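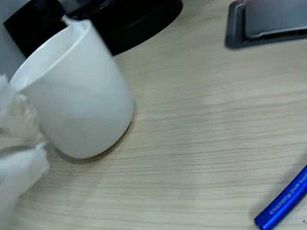

Every few years somebody decides that a box of forgotten cassettes is a lost movement, and this winter it's the Zollov label's turn. I got the reissue in the mail last week. Two records, a thick booklet, and a sticker telling me it was limited to 500 copies. Everything is limited to 500 copies. My phone bill probably is.

I have no quarrel with the music, or with some of it. Side one has a couple of home-taped organ and drum machine pieces that drift along nicely. Side two is a man shouting over a washing machine. The booklet calls this "confrontational".

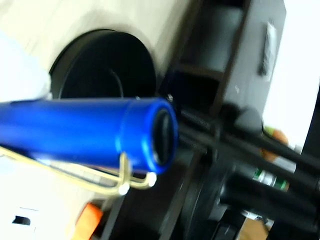

What bothers me is the story they've wrapped around it. We're told Zollov tapes were passed hand to hand across three countries and that over 800 were dubbed in one June alone. Dubbed by whom, on what? I ran a tape label in a spare bedroom and know what a busy month looks like, and it looks like 90. The booklet's paper is lovely, I'll give them that, and the outer box is the same glossy bright blue as the metal cylinder up there, which must have cost more than every original tape put together.

Then there's Brinkmann, supposedly the great lost band of the set. I've played their three tracks maybe ten times. The first is good. The other two are the first one again, slower.
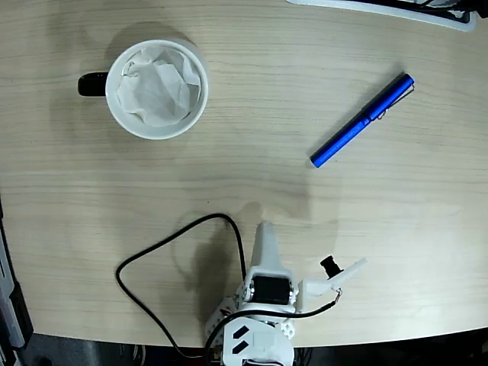

Vodden Tape Club – members' blog
January 7, 2023

A few of you have already told me I'm too hard on these things. Maybe. I did pay full price, and I'll play side one again before the month is out. But I'd like one reissue that admits the band sold a few copies to friends and quit – it wouldn't make the songs any worse.

The remastering is another matter. They've scrubbed off the hiss and most of the cymbals went with it. My old dub of the first Brinkmann track sounds better, and that was made on a deck with a bad belt. 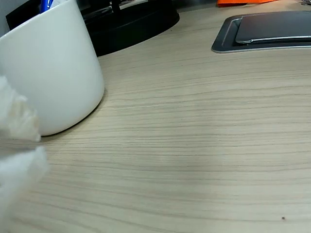 What I'd keep

Side one, all of it except the poem. The first Brinkmann track. The photo of the mixing desk on the booklet's back page.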